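**Old kit day is back, and I've already lost my sofa to it**

*2022-10-24*

Well, it's on again! The Lovville shirt swap returns in January, and if last year is anything to go by you'll want to get your bags of old football and rugby tops sorted well before Christmas. Olga Barroso has taken over the running of it and she's after 200 shirts this time (we managed 116 at the last one, so it's a bit of a leap, but she's very persuasive).

The idea is the same as before. You bring in sports tops that don't fit or don't get worn, you get a token for each one, and you pick something else off the rails. Anything left over goes to the youth teams at Driltero, who can always use spare training tops. Sizes from tiny to enormous are welcome, and so are shirts with numbers on, even if the name on the back is your Uncle Ramiro's.

I said I'd help with the sorting and folding, which is how I come to be writing this from a kitchen chair. The grey sofa is now the folding table. It's a good height, it's wide enough to get a top spread out with the sleeves straight, and I don't have to clear the breakfast things off it first. My favourite so far is the blue number 62 with the white sleeves and the stripy collar. I'd have had it for myself if it weren't already promised to the rails!
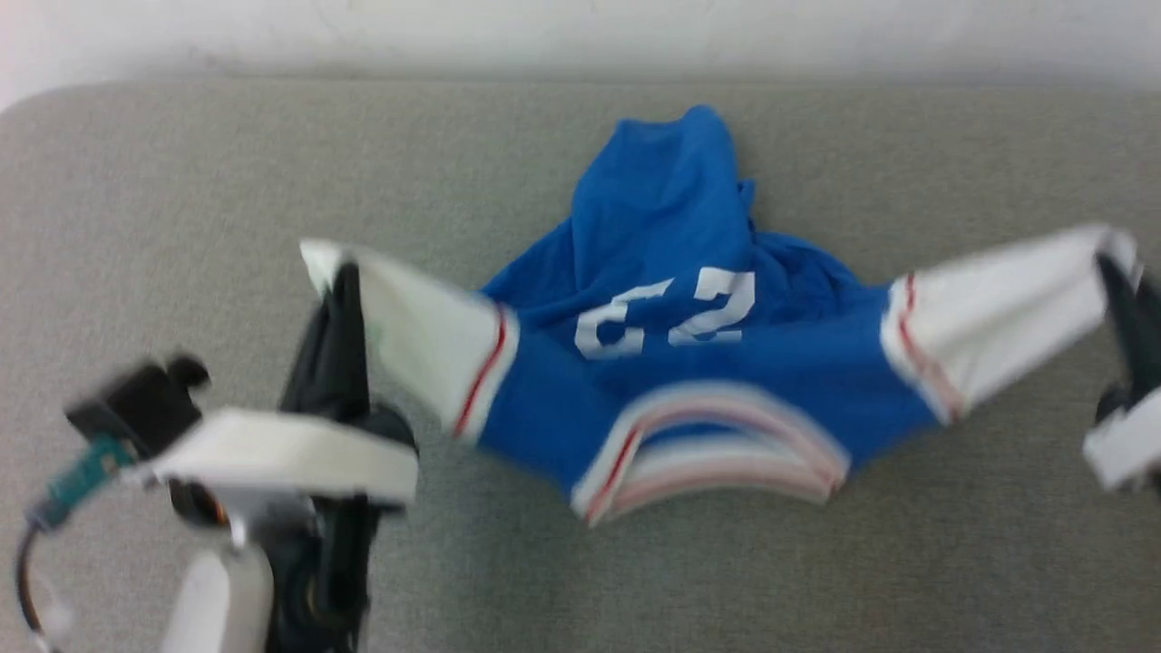
## What Olga would like from you

Please give things a wash first, and turn them right side out. Last year we had a whole sack come in inside out and Baltasar Rivas spent most of the afternoon up to his elbows in sleeves. Small marks are fine, but leave out anything with big holes or a zip that's had it.

If you can fold them, even better. Shake the top out, lay it flat with the front facing down, bring the sleeves in across the back and fold up from the hem. Leave the collar showing at the end so people flicking through a pile can spot the colours. Blue with white and red trim is easy enough to find, but you'd be amazed how many plain navy ones look identical in a stack.

Mine don't always stay neat, I'll admit. The shiny ones slither about and I've given up on one or two and just left them in a heap for later.

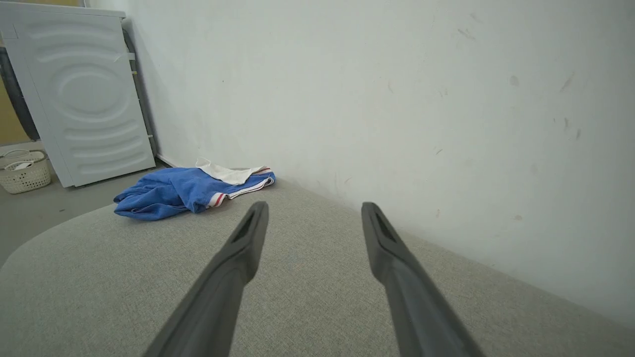 ## Where to drop them off

Vega Ortuño has two big crates in the porch at the Pornska hall, one for children's sizes and one for adults'. You can leave bags there any morning. Please don't leave them outside if the porch is locked, as the rain comes straight in under that roof. Olaia Sarmiento is happy to collect from anyone who can't get down there, so put a note through the hall letterbox with your address and she'll pop round.

We're still short of hangers, by the way, so if you've got a cupboard full of them then bring those too. Tea and cake on the day as usual, and Ramiro Aguirre has promised his orange loaf again.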